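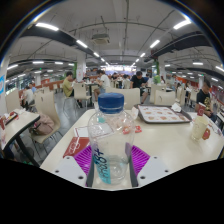
*Almost empty, blue cap still on.*

So I've been trying to get better about water this summer, and most of that effort happens at lunch. The bottle comes with me, I drink nearly all of it before the tray is even picked clean, and then I carry the last inch home like it's precious. Lucie Desjardins (my lunch buddy for over 8 years!) thinks I should finish it or dump it. She has a point – there are 7 of these rolling around in my car.

I do like a slow fast-food lunch, though. Big white table, paper cups, everybody bent over their own thing, no one rushing you out. I usually get a second napkin, crumple it up right away, and then need a third.

New plan, starting tomorrow: one bottle, refilled at home, label peeled off so I quit picking at it. Sylvie swears by soaking them in warm water with a little dish soap first. If that works on the sticky part, I'll do the car ones next.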